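Packing and Bagging Tasks: Workcell Procedure for Operators
Odidham Manipulation Laboratory
Revised May 3, 2025

Purpose

This procedure sets out how operators at Odidham are to prepare, run and close a packing session in which a two-finger gripper handles flexible packaging. It applies to all Jekon cells and to the Widen bench. It should be read together with the laboratory's general rules for guarded equipment, which take precedence wherever the two differ.

Before you begin

Operators must hold a current cell authorization. Authorizations issued before June of last year have lapsed and must be renewed before the operator enters a task in the log.

Confirm that the emergency stop has been tested at the start of the shift and that the result is initialled. A test carried out by the previous shift is not sufficient.

Step 1. Set out the work surface

Clear the surface of tools, fasteners and personal belongings. Place the receiving container where the gripper can reach its full interior floor with the wrist above the rim. Containers with perforated walls are acceptable, provided that the fingertips are not driven into the perforations during homing.

Loose items that form part of the task may remain beside the container. Record each one on the setup sheet under its stock name. Where an item has no stock name, use the colour and general form.

Step 2. Inspect the packaging

Reject any bag with a split seam. Translucent and frosted bags are permitted at all cells. Fully clear bags require a supervisor's approval for each session, as the depth sensors in use at Odidham do not register them reliably.

Printed bags may be used with either face toward the camera. Lettering that reads in reverse through the film is not a defect and need not be noted.

Step 3. Approach and grasp

Set the speed limit to 45 mm/s before the fingers pass below the container rim. The grip force ceiling for film and thin packaging is 8 N. Neither value may be raised during a session.

Keep the item visible in the wrist view for as long as practicable. Film draped over the side of the container will often cover part of the wall and may hide objects standing behind it. The operator should identify the near rim and the item between the fingers before commanding any further descent.
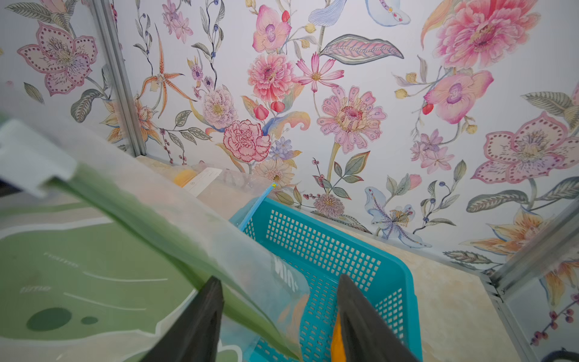 Step 4. Lift and transfer

Raise the gripper vertically until the fingertips are clear of the rim, then pause. Check for film caught on the outer face of either finger. If film is caught, lower to the previous position, open the fingers and repeat the grasp. Do not attempt to shake the film free with a wrist motion.

Slender objects standing in a corner of the container are to be treated as obstacles. Plan the transfer path away from them, or stop the cell and remove them by hand in accordance with Step 5.

Step 5. Entering the cell

No person may reach inside the guard rails while the arm is energized. Press the stop, wait for the indicator to change, and apply a personal lock. Reset may be performed only by the person whose lock was applied.

Cables near the base of the enclosure must be kept clear of the door track. Report worn sheathing on Form 427.

Step 6. Close the session

Return the arm to its home position and open the fingers. Enter the outcome of every attempt in the Ochoa log, including attempts that were abandoned. Incomplete entries will be returned to the operator.

Related documents

Form 266, Setup Sheet for Bench Tasks
Form 427, Equipment Condition Report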